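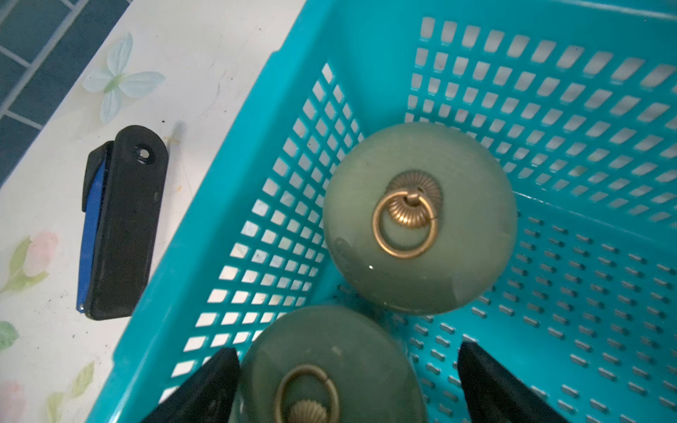

Verde com argolas de latão, sobre o fundo ranhurado do cesto.

Comprei o cesto organizador da Vodar porque a minha bancada tinha deixado de ser bancada. Setenta e quatro reais por um retângulo de plástico turquesa cheio de buracos parece muito, e é. A loja Quintero tinha o mesmo em branco, mais barato, mas eu estava numa fase otimista e fui de cor.

Depois de 51 dias de convivência, posso falar. A borda é grossa e arredondada, boa de segurar, e não deixou marca nos dedos nem quando exagerei no peso. As laterais são uma grade de furinhos quadrados, em filas tão certinhas que dá vontade de pedir desculpas por guardar qualquer bagunça ali dentro. No fundo mudaram de ideia e puseram ranhuras compridas, de pontas redondas. Ventila que é uma beleza. Também deixa passar farelo, açúcar e aquela semente de gergelim que reaparece em agosto.

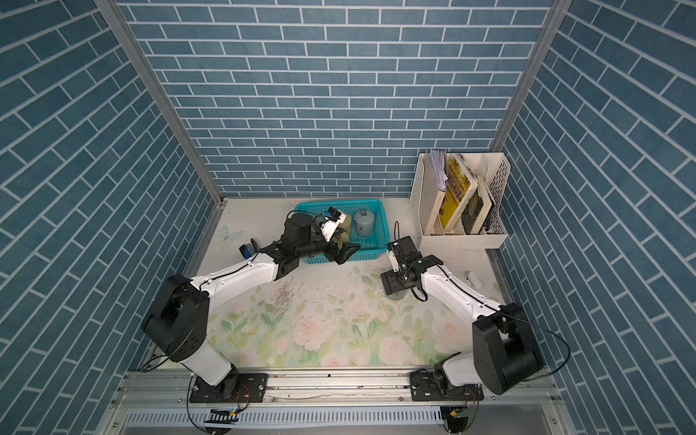

USO NO DIA A DIA

Pote em pé é o que ele faz melhor. O fosco, cinza-azulado, com etiqueta pequena, fica ao lado do verde sem briga, e eu puxo o conjunto inteiro quando quero limpar embaixo. Quero pouco, confesso.

Já objeto miúdo é outra conversa. Clipe, tachinha e elástico fino procuram as ranhuras com uma determinação que eu gostaria de ter na segunda-feira. Tentei forrar com papel-manteiga e o cesto ficou com cara de embalagem de padaria, tipo Cakesville em dia de promoção. Tirei no mesmo dia.

O Yeison Benavides, que me vendeu a ideia, usa o dele para guardar meia da Numosport e jura que nunca teve problema. Meia, de fato, não passa pelo furo.

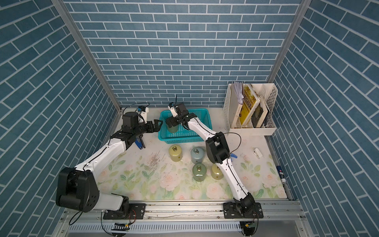 Outro ponto é a lavagem. Na teoria, água corrente e pronto. Na prática, cada quadradinho segura sua gota, e sacudir o cesto na pia equivale a um banho para quem estiver por perto. Uma escova de dentes velha resolve os cantos, se você tiver paciência e um podcast comprido.

A cor divide opiniões aqui em casa. Eu gosto. Minha irmã perguntou se veio da piscina.

Compraria de novo para potes, frascos e latas. Para material de costura, não. Nota: quatro de cinco, e o ponto que falta caiu por uma das ranhuras.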